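Dridex Community Help
Desktop Hardware > Disassembly and Parts Recovery

Order of work when stripping older desktop towers

Posted by Plonetti Facilities Desk
Status: Open
377 views

Our office is retiring a group of older desktop towers and has been asked to separate the usable parts before the cases are sent for metal recycling. The parts we wish to keep are the power supplies, the memory, the processors and the drives. The drives are to be held in a locked cabinet until they have been erased.

We have written instructions for closed laptops but none for towers. I would be grateful for guidance on the following matters. First, in what order should the parts be removed? Second, is it acceptable to leave the power supply in the case until the end, or does it obstruct the rest of the work? Third, how should a board be stored when the processor has been taken out and the socket is open?

The machines are of mixed age. Most have SATA drives held in a metal cage, and several have plastic clips in place of screws. No machine will be put back into service as a whole unit.

Thulani Shezi
Member, 2 accepted replies

The order below is the one used in our own workshop for standard towers. It assumes that the machine has been shut down, that the power cord has been removed from the wall and from the case, and that the power button has been held down for several seconds afterward.

Lay the tower on its side with the open side facing up. A flat bench at waist height is preferable to the floor. If the bench has gaps or slots in its surface, place a shallow tray beside the case before any screw is loosened. Small screws that fall through a bench are seldom worth the time spent looking for them.

Record the cable positions before pulling anything. This may seem unnecessary for a machine that will not be rebuilt, but the record is useful if a board is later tested outside the case. 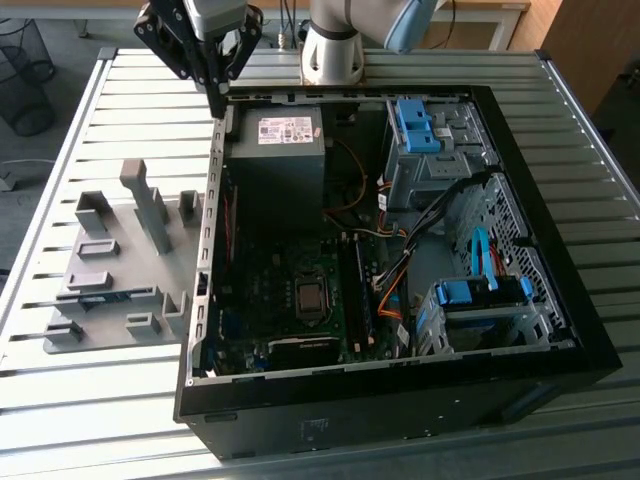 Disconnect the data cables first, at both ends. SATA cables often have a small metal latch which must be pressed before the plug will move. Cable color does not indicate speed or purpose and may be ignored. Then disconnect the power leads from the drives and the board. The large main power plug has a clip on one side; press the clip fully and rock the plug gently along its length.

Remove the drives next. Where the cage uses plastic release clips, squeeze or slide the clip according to its design and draw the drive straight out. Clips on older cases become brittle, and a cracked clip is of no consequence if the case is going for scrap. Label each drive with the asset number of the machine it came from.

Expansion cards follow, then the memory. Open the latches at the ends of each memory slot and lift the module by its edges.

The power supply may stay in place until this point. In most towers it overhangs a corner of the board only slightly, and its weight keeps the case steady on the bench. Take it out before the board -- the board will usually not lift clear otherwise. Do not open the power supply itself under any circumstances.

With regard to the open socket, fit the original plastic cover if one is available. If not, close the retention frame and its lever, place the board in an antistatic bag, and lay a piece of stiff card over the socket area. Boards should be stored flat and should not be stacked directly on one another.

Geris_Service

Check the coin battery on the board. Ours have to go in a separate container.

Morin Records Office

I agree with the reply above on most points, but would suggest that the drives be removed before any other part, including the loose data cables, where the drives hold personal records. Our policy requires that a drive be logged and locked away before the machine is treated as scrap. The remaining steps may then be carried out by any member of staff.

Please also note that thermal paste should be wiped from processors before they are packed. A dry lint-free cloth is normally sufficient.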